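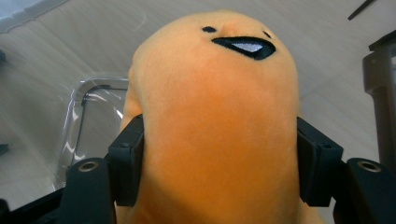

Seraina Lehner reckons anyone who cuts the tag off a plush has thrown away half its value, and that a decent character toy bought in first year will pay for your textbooks by third. She told our group this in July, when we were still deciding on a topic, and it ended up being the claim we tested.

Do Soft Toys Hold Their Value? A Small Resale Study
Consumer Economics, second-year group project

1. Where the claim comes from

The idea that plush toys are a kind of savings account is everywhere in the collecting groups we read. It usually arrives as a story about one toy that sold for a silly price. What the toy cost to post, how long it sat unsold and what happened to the other toys in the cupboard are left out. We also noticed that many of the people repeating the story had toys for sale at the time.

The source most often quoted is the Gisler price guide. We borrowed a copy. It lists a "collector value" for each toy but doesn't say whether that is an asking price or a sale price, and the introduction thanks several dealers for their estimates. We don't think a dealer's estimate of what a dealer's stock is worth should be given much weight.

2. What we did

We followed 102 listings on Evano, the resale site, over 11 weeks. All were licensed character plush described as being in good condition or better, with a shop price we could confirm from old catalogues. We left out anything signed or sold as part of a bundle. For each one we wrote down the original price, the first asking price, any reductions and whether it sold.

We also spent a morning at the Condemthorpe market asking stallholders what they would pay us for a toy, as opposed to what they would charge us. The second question got much friendlier answers.

3. Results

Of the 102 listings, 71 had not sold when we stopped. Of those that did sell, 18 went for less than the shop price before fees and postage were taken out. That leaves 13 toys that sold at or above what somebody first paid. Once we subtracted the site's fee and a standard parcel rate, only four were still ahead, and we have made no allowance for inflation.

Having the tag on did seem to help a toy sell. It's hard to say more than that. Sellers who keep tags also tend to take better photos and write longer descriptions, and we had no way of separating these things. Our listings were not a random sample either – we took what came up in the search, and the search favours newer listings.

At the market, the best offer we had was for store credit. Enaver, the second-hand shop on the corner, doesn't buy plush at all. The woman at the counter said they get given more than they can shelve.

4. Discussion

Our lecturer asked whether 11 weeks was long enough, and it's a fair question. A believer could say the unsold toys will find a buyer eventually. Maybe so, but a claim that can always be rescued by waiting longer isn't much use to a student who needs the rent in March.

We would also be careful with our own result. It covers one site and one type of toy, and the rare pieces people boast about may change hands privately. If so, we'd like to see the receipts. We asked for them in two groups and got plenty of opinions.

Buy the toy if you like the toy. We can't find a financial reason to.

Comments

Wendelin Lanz
You left out signed pieces and then concluded nothing goes up. Signed is where the money is, mate.

Seraina Lehner
Still keeping my tags on. Four out of 102 isn't zero.

Guest
Did you count the ones relisted under a new ad? Sellers on Evano do that all the time and it would muck up your unsold figure.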